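염색방 노트 / 6월, 오전 시작

드디어 호두 껍질 통을 열었다! 작년 가을에 그라스티츠에서 받아 온 풋호두 겉껍질인데, 물에 담가 뚜껑 덮어 놓고 겨울을 통째로 넘겼다. 냄새는 각오했던 것보다 훨씬 점잖다. 젖은 낙엽 밑을 막대기로 뒤적였을 때 나는 그 냄새, 거기에 간장 비슷한 게 조금. 표면에 하얀 막이 얇게 떠 있어서 걷어 냈고 그 밑은 거의 검은색이었다. 국자로 떠서 흰 접시에 부으니 가장자리가 붉은 갈색으로 번진다. 이것만 보고도 한참 신났다.

오늘 할 일은 회색빛 도는 따뜻한 베이지를 양모와 리넨 양쪽에서 비슷하게 뽑는 것. 말은 쉬운데 섬유가 다르면 같은 통에 넣어도 완전히 딴 색이 나온다. 양모는 욕심이 많아서 첫 십 분에 색을 다 먹어 버리고 리넨은 끝까지 새침하다. 지난번에 한 통에 같이 넣었다가 양모는 초콜릿, 리넨은 묽은 홍차가 됐다. 둘 다 예쁘긴 했는데 한 벌로는 못 쓴다. 이번엔 통을 나눈다.

재료

양모: 델트비 두 올 합사, 미표백. 마른 무게 530 g. 타래로 나눠서 네 군데씩 느슨하게 8자 매듭. 매듭을 조이면 그 자리만 하얗게 남는 거 알면서도 매번 하나씩은 꼭 조인다. 오늘도 하나 발견해서 다시 묶었다.
리넨: 센드빌 평직, 생지. 마른 무게 560 g. 올이 고르고 손에 착 감긴다. 이 천 정말 좋다. 다림질만 해도 기분이 좋아지는 천.
호두: 위의 통. 건더기째.
타닌: 아델레케에서 산 오배자 가루. 색이 밝아서 베이지 밑색으로 쓰기 편하다. 예전에 쓰던 밤나무 추출물은 그 자체로 갈색이 깔려서 결과를 읽기가 어려웠다.
철: 황산철, 아주 조금. 섬유 무게의 2%를 절대 넘기지 않기. 특히 양모는 철이 많으면 마른 뒤에 손끝이 까슬해지고 오래 두면 삭는다.
소다회, 중성세제, 식초 조금.

정련

리넨부터. 어젯밤에 소다회랑 세제 넣고 푹 삶아 둔 걸 아침에 건졌다. 물이 진한 누런색이었다. 새 천인데 이만큼이 나온다는 게 볼 때마다 놀랍다. 한 번 더 삶을까 망설이다가 더 삶았고, 두 번째 물은 연한 보리차색. 하길 잘했다. 물방울 떨어뜨리니 바로 스민다. 첫 삶기 뒤에는 방울이 잠깐 동그랗게 서 있다가 들어갔으니까 확실히 차이가 있다. 앞으로 센드빌 생지는 무조건 두 번.

양모는 미지근한 물에 세제 풀어서 가만히 담가 두기만. 주무르지 않는다. 뜨거운 데서 찬 데로 옮기지 않는다. 유라이 미쿠시가 예전에 이걸 한 번 잊고 타래 하나를 통째로 펠트로 만든 적이 있는데 그 타래는 지금 문버팀쇠 감싸개로 아주 잘 쓰고 있다.

밑처리

호두는 원래 매염 없이도 잘 붙는다. 그게 제일 큰 매력이다. 그런데 리넨에는 조금 도움을 주고 싶어서 타닌을 먼저 먹였다. 뜨거운 물 조금에 오배자 가루를 개어 덩어리를 풀고 큰 통에 합친 다음, 손을 넣을 수 있을 정도로 식혀서 리넨을 담갔다. 천이 접힌 채로 있으면 접힌 선이 그대로 남으니까 처음 얼마 동안은 통 옆에 서서 계속 펼쳐 줬다. 지루할 것 같은데 나는 이 시간이 좋다. 천이 물속에서 부풀었다 가라앉는 걸 보고 있으면 라디오도 안 켜게 된다.

건져서 짜 보니 색은 거의 그대로, 아주 살짝 누런 기만 돈다. 딱 원하던 정도.

양모 쪽은 밑처리 생략. 비교용으로 한 타래만 백반 처리한 걸 끼워 넣었다. 백반 친 쪽이 조금 더 노랗고 맑게 나올 거라고 예상함. (결과는 아래에.)

염액 내리기

호두 건더기를 망에 넣고 약불로 올렸다. 끓이지 않는다! 지난번 기록에 빨간 펜으로 크게 써 있다. 팔팔 끓이면 갈색이 탁해지는 느낌이 있다고 적어 두었는데, 이게 정말 온도 때문인지 그때 껍질이 오래된 탓인지는 아직 모른다. 언젠가 같은 껍질을 반으로 나눠서 해 봐야 한다. 껍질 남으면 이번 가을에.

김이 오르기 시작하고 표면이 잔잔하게 떨릴 정도에서 멈춰 두고, 중간중간 흰 종이를 찍어 봤다. 처음엔 연한 밤색, 그다음 커피색, 그다음부터는 종이로는 구분이 안 된다. 이쯤에서 건더기를 빼고 천에 한 번 걸렀다. 거르는 걸 대충 하면 타래 사이에 껍질 부스러기가 끼어서 점이 박힌다. 무늬로 우길 수 있는 것도 한두 번이지.

원액은 세 통으로 갈랐다. 진한 것, 중간 것, 아주 묽은 것. 베이지는 묽은 통에서 나온다. 사람들이 잘 안 믿는데 묽은 통이 제일 어렵다. 진한 갈색은 얼룩이 져도 갈색 안에 숨는데 베이지는 손가락 닿은 자국까지 다 보여 준다.

양모 염색

젖은 상태로 묽은 통에. 넣기 전에 통 온도를 양모 온도 가까이 내렸고, 넣고 나서 아주 천천히 올렸다. 처음에 식초를 넣을까 했는데 안 넣었다. 산을 넣으면 더 빨리 먹을 것이고, 오늘은 빨리 먹는 게 문제니까.

타래를 막대에 걸어서 번갈아 돌려 줌. 막대 위로 나온 부분이 덜 먹으니까 자주 돌린다. 클리퍼드 재커라이어스가 옆에서 보다가 왜 그냥 푹 담그지 않느냐고 물어서 한 타래를 푹 담가 보라고 줬는데, 그 타래가 제일 고르게 나왔다. 인정! 막대 방식은 습관이었던 것 같다. 양이 적고 통이 넉넉하면 푹 담그고 가끔 뒤집는 게 낫다. 다음부터 바꾼다.

색은 첫 건짐에서 귀리색, 두 번째에서 버섯색. 젖었을 때는 늘 한두 단계 진해 보이니까 버섯색에서 멈췄다. 마르면 아마 원하는 데로 올 것이다.

리넨 염색

같은 묽은 통으로 시작했다가 역시 너무 안 먹어서 중간 통으로 옮김. 이건 예상했다. 중간 통에서 한동안 펼쳐 주고 불 끄고 그대로 식혔다. 리넨은 식는 동안에 제법 먹는다. 성급하게 건지면 손해다.

그다음 철. 여기가 오늘의 하이라이트. 물 한 통에 황산철을 녹이고 리넨을 살짝 넣었다 뺐는데, 넣는 순간 따뜻한 황갈색이 눈앞에서 회색으로 내려앉는다. 몇 번을 봐도 마술 같다. 타닌이 밑에 깔려 있으니 반응이 훨씬 세다. 숨 몇 번 쉴 동안만 담갔고, 꺼낸 뒤에도 공기 중에서 조금씩 더 어두워지니까 원하는 색보다 한참 앞에서 멈춰야 한다. 클리퍼드가 "벌써 빼요?" 하고 놀랐는데 헹구고 나서 보더니 고개를 끄덕였다.

철 쓰는 통, 집게, 장갑은 전부 따로. 파란 테이프 붙은 것들이 철용이다. 섞이면 다음 달의 노란색이 다 죽는다. 작년에 물푸레 색 물들이려다가 온통 올리브가 된 사건을 기억할 것. 누가 그랬는지는 안 적는다. (나다.)

견본

작은 조각들을 따로 잘라서 조건을 바꿔 가며 같이 돌렸다. 전부 13장. 구석에 가위집을 내서 표시했고, 매직으로 쓴 건 지워지니까 이제 안 쓴다. 마른 순서대로 적는다.

양모, 묽은 통, 매염 없음. 귀리죽 색. 살짝 분홍 기가 있다. 기대보다 예쁘다.
양모, 묽은 통, 백반. 예상대로 노란 쪽으로 갔는데 생각보다 차이가 작다. 창가에서 봐야 겨우 보임.
양모, 묽은 통, 철 한 번 적심. 비둘기색. 다른 프로젝트에 꼭 쓰고 싶다.
양모, 진한 통. 그냥 호두. 늘 좋다.
리넨, 묽은 통만. 거의 생지. 염색했다고 말하기 민망함.
리넨, 중간 통, 타닌 없음. 홍차 우린 물 색. 헹굼에서 꽤 빠졌다.
리넨, 중간 통, 타닌. 확실히 진하고 헹굼물이 맑다. 타닌 값을 한다.
리넨, 중간 통, 타닌, 철. 오늘의 주인공. 젖은 모래색.
리넨, 같은 조건인데 철을 오래. 연필심. 멋있지만 너무 갔다.
리넨, 철 먼저, 호두 나중. 얼룩덜룩. 순서 중요함.
리넨, 진한 통, 타닌. 낙타색.
리넨, 진한 통, 타닌, 철. 흑갈색, 가장자리에 보라가 돈다. 왜인지 모르겠다. 궁금하다.
양모와 리넨을 같이 꿰맨 조각, 중간 통. 양모만 진하고 리넨은 연해서 꿰맨 선이 또렷하다. 목표와는 정반대인데 이걸로 쿠션을 만들면 멋질 것 같아서 따로 챙겨 둠.

맞추기

양모 귀리죽과 리넨 젖은 모래를 나란히 놓고 봤다. 밝기는 거의 맞는데 양모 쪽이 붉다. 유라이는 이 정도면 맞은 거라고 하고 나는 한 번 더 하고 싶다. 철을 정말 눈곱만큼, 양모에. 겁은 나지만 비둘기색 견본이 부드럽게 나온 걸 보면 괜찮을 것 같다. 만져 보니 까슬함도 없다.

빛에 따라 달라지는 건 정말 골치면서도 재미있다. 북쪽 창에서는 둘이 쌍둥이였는데 전등 아래로 가져가니 양모가 갑자기 살구색이 됐다. 그래서 오후에는 견본을 들고 다니면서 볼 수 있는 빛에서는 다 봤다. 복도, 계단참, 작업대 밑, 바깥 벽 그늘. 제일 까다로운 건 흐린 날의 창가일 텐데 오늘은 해가 너무 좋다. 흐린 날 다시 볼 것.

베이지라는 말도 참 넓다. 이 노트 앞쪽을 넘겨 보면 내가 베이지라고 적은 것 중에 거의 노랑인 것도 있고 회색인 것도 있다. 앞으로는 노랑 쪽, 분홍 쪽, 회색 쪽 중에 어디인지 꼭 붙여 쓰기로.

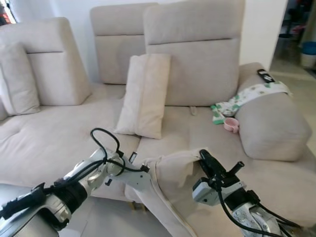

베이지 천 소파.

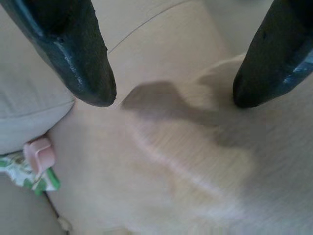

그래서 이름 붙이기 규칙을 유라이와 정했다. 먼저 밝기, 그다음 기운 쪽, 마지막에 섬유. 예를 들면 "밝음, 분홍 쪽, 양모". 귀리죽이니 버섯이니 하는 별명은 괄호 안에만 쓴다. 나는 별명이 더 좋지만 사람마다 떠올리는 버섯이 다르다는 지적은 맞는 말이다. 유라이의 버섯은 송이고 내 버섯은 표고였다.

헹굼과 건조

양모는 통에서 그대로 식힌 뒤 미지근한 물로 헹굼. 마지막 물에 세제 한 방울. 리넨은 물이 맑아질 때까지, 철 친 것은 한 번 더. 전부 그늘에 널었다. 타래에는 추를 달지 않았다. 델트비 실은 탄력이 좋아서 추 없이 털어만 줘도 가지런하게 마른다.

남은 염액은 버리지 않는다. 진한 통은 아직 힘이 한참 남았다. 묽은 통도 무명 조각 정도는 물들일 수 있을 것 같아서 뚜껑 덮어 둠. 통에 테이프로 "호두, 철 안 들어감" 써 붙였다. 이 표시 떼지 말 것. 건더기도 다시 물 부어 두었다. 한 번 더 우러나는지 보고 싶다.

내구성 시험

견본마다 반을 잘라서 하나는 서랍, 하나는 남쪽 창 유리에 붙였다. 창에 붙인 건 절반을 두꺼운 종이로 가림. 한 달 뒤에 종이를 떼어 보면 얼마나 바랬는지 한눈에 보인다. 호두는 햇빛에 꽤 잘 버티는 편이라 큰 걱정은 안 하는데, 리넨 묽은 통은 원래 색이 없으니 바랠 것도 없겠다.

마찰은 흰 무명으로 문질러 봤다. 마른 상태에서는 전부 깨끗하고, 젖은 상태에서는 흑갈색만 조금 묻어난다. 철 들어간 진한 색은 헹굼을 더 해야 한다. 세탁 시험은 다 마른 다음에, 중성세제와 일반 세제 두 가지로.

메모와 다음에 할 것

양모에 철 아주 조금. 견본 먼저, 타래는 나중에! 들떠서 바로 타래에 하지 말 것.

물을 바꿔 보기. 우리 수돗물이 센 편이라 호두가 이렇게 붉게 나오는지도 모르겠다. 빗물 받아 둔 것으로 견본 하나.

흑갈색 가장자리의 보라. 자른 올 끝에만 돈다. 철이 끝에 더 많이 스며서 그런가 싶은데, 클리퍼드는 헹굴 때 손에 쥐고 있던 쪽이라서 그렇다고 한다. 둘 다 말이 된다. 일부러 가운데를 쥐고 헹궈 보면 금방 알 일.

오배자 가루 거의 다 썼음. 아델레케에 주문 넣을 때 고운 걸로. 지난번 봉지는 굵어서 한참 개었다.

푹 담그기 방식으로 타래 전체를 해 볼 것. 큰 통 필요. 뒷방 선반 맨 위에 법랑 통이 있는데 바닥에 이가 나가서 철이 새어 나올지도 모른다. 흰 무명에 식초 묻혀서 하룻밤 올려 보고 결정.

가을에 그라스티츠 갈 때 자루를 더 챙겨 가기. 껍질이 아직 초록일 때 가야 하고, 장갑 꼭. 작년에 맨손으로 깠다가 손톱이 한 달을 갈색이었다. 손이 제일 잘 물들었다고 다들 놀렸는데, 매염도 없이 그 정도면 호두의 실력이다.

저녁 추가: 양모가 거의 다 말랐다. 예상보다 반 단계 밝고 분홍 기는 젖었을 때보다 약해졌다. 철이 필요 없을지도! 내일 아침 북쪽 창에서 리넨과 다시 대 보고 정하기로. 리넨은 아직 축축하다.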